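25/11/2019
Slider panel, sim runs, Renville bench

Second batch of generated demos is in. Behrouz set the job going last night with the Stillow scripts and we got 300 episodes out of it, all flagged as good. I don't believe the flag. It only checks the final slider value against the target, so an episode where the arm bumps the knob into place with its wrist passes like any other.

Watched 13 of them end to end. Threw out nine. Mostly the same trouble: long hover, late correction, then a shove. If we train on that we get a policy that hovers and shoves.

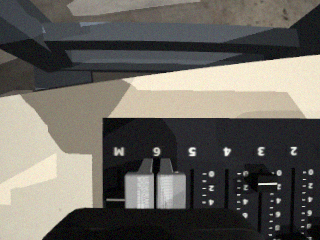 Do we need real teleop data as well, or will the sim set do? We need some real data, because the friction on the sim sliders is a guess and nobody has measured the actual ones.

Parvaneh thinks randomizing the lighting will carry us a long way. Maybe. She has the Trekham results on her side, but that was pick and place, and a few millimeters didn't matter there. With a numbered scale they do. I'd like to see one run with the lights fixed before we give randomization the credit for anything.

To do:
– success check should look at contact as well as slider value
– keep the rejects in their own folder, do not delete (Behrouz)
– ask Salehi for the spare panel so we can measure drag
– rerun with 2 seeds, same targets

No training until the check is fixed. I've said this before in November and we trained anyway.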